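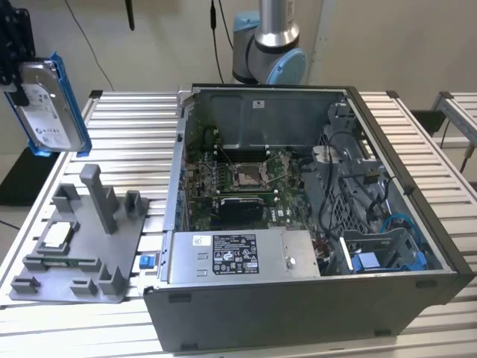 Inside a desktop computer at the Clidik parts recovery room in Wevmont. The memory slots and processor socket are empty.

Clidik Opens Desktop Parts Recovery Service to Schools and Public Offices

WEVMONT — Clidik, a provider of computer repair and reuse services, announced today that its desktop parts recovery service will be open to schools, libraries and public offices in the Wevmont area beginning in November. The service takes in retired desktop computers and workstations, separates the parts that can be used again, and returns those parts to owners or places them in stock for future repairs.

The service was first offered to a small group of business clients at the company's Wudwood building. During that period, Clidik accepted 200 desktop units for sorting. Under the expanded plan, a single customer may send up to 60 units in one delivery. There is no minimum.

"Many offices in our area hold on to old desktops in a closet or a storage room for years," said Despina Moschos, general manager of Clidik. "The case may be out of date, but a power supply, a drive bracket or a set of cables can still be of use to a school that is keeping older computers in service. We are pleased to offer these customers a clear way to hand over their equipment and to know what has been kept."

Customers will receive a written list of recovered parts for each delivery. The list records the type of part, its condition and, for power supplies, the rating printed on the unit. Parts that do not pass inspection are sent to a licensed recycler, and the customer is given a receipt.

1.2K views | 37 shares | 5 comments

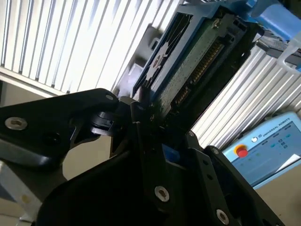 REPAIR AND REUSE

Small Parts Included in the Service

Clidik will recover small plastic parts as well as the larger electronic ones. Drive trays, slot clips, latches and brackets are often thrown away with the case, although a missing tray can keep an otherwise sound computer from being put back to work. The company currently keeps 11 bins for parts of this kind, sorted by shape and fit.

"Blue plastic pieces are the ones our customers ask about most often," said Volodymyr Demchenko, bench supervisor. "A school will call and say it has the drive but has lost the tray. Until now we could help only when we happened to have one on the shelf."

Before delivery, customers are asked to:

- unplug all power and display cords and send them in a separate box;
- remove discs, memory cards and USB drives;
- attach the Clidik intake form to the outside of each case;
- note any unit that has been stored in a damp place.

Screws and side panels should be left in place. Owners who wish to keep their hard drives may remove them before delivery or request their return on the intake form. Drives left in a unit without such a request will be erased or destroyed, and a certificate will be issued.
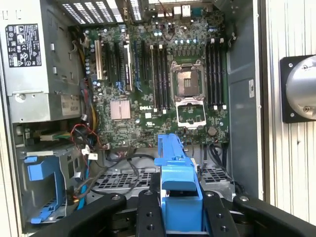 Clidik Bench Services Department, Wudwood Building

The Bench Services Department will carry out all work under the expanded service. Each case is opened and the parts inside are checked against the intake form. Power supplies, circuit boards, processors and memory are handled at separate stations. Empty processor sockets are inspected under a lamp for bent pins, and memory slots are checked for dirt and for broken end latches. Coin-cell batteries are collected and recycled apart from other materials.

Recovered parts will be offered first to the school or office that supplied them. Any that are declined will be entered in the Sastry Parts List, the company's public stock record, where other Wevmont customers may reserve them. The list now shows 100 power supplies ready for collection.

Intake hours will be 8:30 a.m. to 3 p.m. at the side entrance of the Wudwood building. Forms are available at the front desk and may be completed on arrival.

Press contact: Khrystyna Antoniuk, Clidik Communications Office, Wevmont
© Clidik. All rights reserved. | Back to top

Comments (3)

Tyson Sawatzky
Does the service cover all-in-one computers, or only desktops with a separate case? Our library has both.

Dexter Szabo
Good to see the drive trays mentioned. I have been looking for two of them since spring.

rlm_wevmont
Is there parking by the side entrance? The form does not say.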